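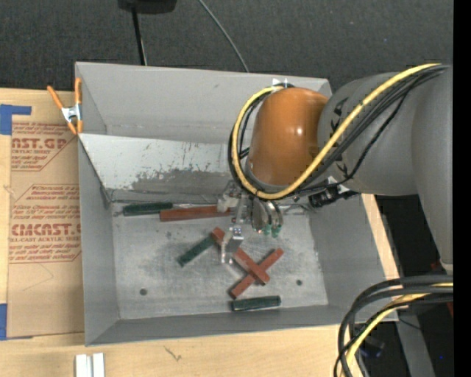 Page 3

**Wadero Home Shop Board > Benches, Bins and Storage > Refinish a scuffed gray bin or leave it alone?**

Thread started March 2019

---

**flatwasher**

OK, picture is up at the top of the page now. It's the big gray one I've been talking about since page 1. Pale wood table underneath, same one as before.

To answer the questions from the last page:

- The floor has whitish scrapes and dark smudges all over it. I have not washed it with anything stronger than dish soap.
- The sloping panel by the tall back wall is the part that bothers me. It's lighter than the rest, and there's a ragged dark gray patch toward the lower right of it.
- Yes, there are two small round holes in the floor. They were there when I bought it.

What I want to know is whether to sand and coat the whole inside, just the panel, or nothing. I use it for small parts. They get tipped in, sorted, and scooped out.

---

**oldhinge**

Leave it. A bin that gets parts dumped in it will look like that again by May. You'd be spending a weekend and a can of coating on something nobody eats off.

---

**bracketbox**

I don't agree with leaving it. The scrapes on the floor I would live with. The brown specks on that panel I would want to look at up close. If that's rust starting, it gets worse under parts and you end up with orange dust on everything.

---

**oldhinge**

Could be rust, could be dirt. You can't tell from here.

---

**bracketbox**

That's why I said look at it up close. Rub a spot with a white rag and some mineral spirits. If the speck comes off and the surface under it is smooth, it was dirt. If it stays and feels rough under a fingernail, it's rust or something close to it.

---

**flatwasher**

I'll try the rag tonight. Does it matter that the panel is a different color from the back wall? The wall is smooth and matte, and you can just make out a seam running across it low down. The panel almost looks white next to it.

---

**slowcure**

It might be a separate piece with a different finish, or it might be the same finish worn down. Sliding parts will polish a slope a lot faster than they'll mark a wall. Mine did the same thing. The slope went pale first, then I started getting dark spots where the pale layer was gone.

If yours is coated and the dark patch is where the coating quit, the edge of the patch will feel like a tiny step. If there's no step it could just be a stain.

---

**tallshelf**

What's the seam about? I'd run a bead of sealant along it before doing anything else. Small screws love a seam.

---

**flatwasher**

I've never lost anything in the seam. It's tight. I've had a washer stand up against the bottom of the slope, but that's the corner, not the seam.

---

**tallshelf**

Then skip it.

---

**oldhinge**

What about the holes? Seems like those would be a bigger deal for small parts than the color of a panel.

---

**flatwasher**

One is near the lower left of the floor and the other is toward the lower right. Nothing I keep in there fits through. I did have pilot bits in it for a while and moved them out.

---

**slowcure**

Don't fill them with epoxy if you think you may ever bolt the bin down. I filled two holes in a tray, then had to drill both of them out again the next year when I moved benches. Push-in plugs are easier. The hardware store in Nitcombe has them in a drawer by the key machine.

---

**bracketbox**

Plugs leave a raised lip. If you scoop across the floor with anything flat, you'll catch it each time. Tape on the underside works and costs nothing.

---

**slowcure**

Tape on the underside leaves a sticky little pocket that fills with grit. I'd take the lip.

---

**bracketbox**

You put a second scrap of tape face up in the hole first, so the sticky sides meet. No pocket.

---

**flatwasher**

Update on the rag test. Most of the brown specks came off. A few did not, and those are rough. The dark patch did not change at all. I ran a fingernail over the edge of it and I do feel a step in a couple of places but not all the way around.

---

**bracketbox**

So it's some of each. That's what I'd expect from a used bin. I would do the panel and leave everything else.

---

**oldhinge**

I'd still leave it, but I'll admit a few rough specks is a better reason than looks.

---

**primerfirst**

I do a fair amount of this, so for what it's worth:

1. Empty it and vacuum it. Get the corners where the slopes meet the floor.
2. Wash with degreaser, rinse, dry it the same hour.
3. Scuff the panel with a gray pad, then go over it with 400 grit. Feather the edge of the worn patch until the step is gone.
4. Wipe with mineral spirits on a clean rag.
5. Two thin coats of whatever you're using. Thin.
6. Leave it a full week before you dump parts in.

Most people go wrong on step 6. It feels dry the next morning and it isn't hard.

---

**flatwasher**

I can't have it out of use for a week. Two or three days is possible.

---

**primerfirst**

Then don't coat it. Put a liner on the slope.

---

**tallshelf**

Seconding the liner. I use Golano sheet, the thin kind. You cut it with a utility knife and it lies flat after a day. When it gets chewed up you peel it off and cut another. It's also a lot quieter.

---

**oldhinge**

How does it hold on a slope? I tried a rubber mat in a sloped tray and it crept down until it bunched on the floor.

---

**tallshelf**

Double-sided tape along the top edge only. If you tape the whole back, you'll never get it off clean. Mine hasn't crept, but my slope is shallow. His looks like it may be steeper, hard to say.

---

**slowcure**

I'm not a fan of liners in parts bins. Chips and dirt get behind them. If there are live rust specks under there, you've now hidden them and given them a nice damp place to sit.

---

**tallshelf**

He'd sand the specks first.

---

**slowcure**

And then it's bare, under a liner. Bare and covered is the worst way to leave it. At least wipe some paste wax on first.

---

**primerfirst**

Agree with slowcure about the wax. Tape won't stick to wax, though, so keep it off the top inch.

---

**flatwasher**

I called a powder coating place for comparison. They want $95 to strip and coat the whole thing inside and out. Turnaround is three weeks.

---

**oldhinge**

That's more than I'd pay for another bin that size.

---

**bracketbox**

It's a fair price for the work. It's a lot of surface with those wide walls. But I wouldn't do it either, not for a part that gets scraped every day.

---

**millscale**

Has anyone here used the Menon brush-on? The can says it's for truck beds and tool trays. I have most of a can left from a trailer job and was thinking of doing my own bins.

---

**primerfirst**

I've used it. It's tough but it's textured. Small parts won't slide on it and you can't wipe it clean, you have to brush it. Great for a toolbox drawer. I would not put it in a sorting bin.

---

**millscale**

That's useful, thanks. I'll keep it for the trailer.

---

**oldhinge**

Different question. Is there anything between the bin and that table? Mine put gouges in a soft top the first time I slid it with a load in.

---

**flatwasher**

Four felt pads. They need replacing. The table has a couple of marks from before I added them.

---

**oldhinge**

Felt picks up chips and then it's sandpaper. Use rubber feet, or a strip of old inner tube.

---

**flatwasher**

I have inner tube. I'll do that.

Here's where I've landed. I'm going to sand only the rough specks and feather the patch where I can feel the step, wax the panel, and put it back in use with no liner for now. The floor stays the way it is. I'll do bracketbox's tape trick on the holes, and if it collects grit, slowcure gets to say so.

---

**slowcure**

I will.

---

**primerfirst**

Sounds fine. Check the specks again in a month or two. If the same ones come back, use a rust converter on those spots only, and keep it off your hands.

---

**tallshelf**

If you change your mind on the liner, buy the wider roll. The narrow one will leave you with a joint down the middle of the slope, and parts hang up on it.

---

**flatwasher**

Noted. Sanded it this afternoon. The dark patch is still dark but the edge is smooth now and I can't feel a step anywhere. Wax goes on tomorrow.

---

**millscale**

What wax are you using? I only have the car stuff.

---

**flatwasher**

Plain floor paste wax, the yellow kind. I'd check the label on the car stuff. Some of it has polish mixed in and leaves white powder in the scratches.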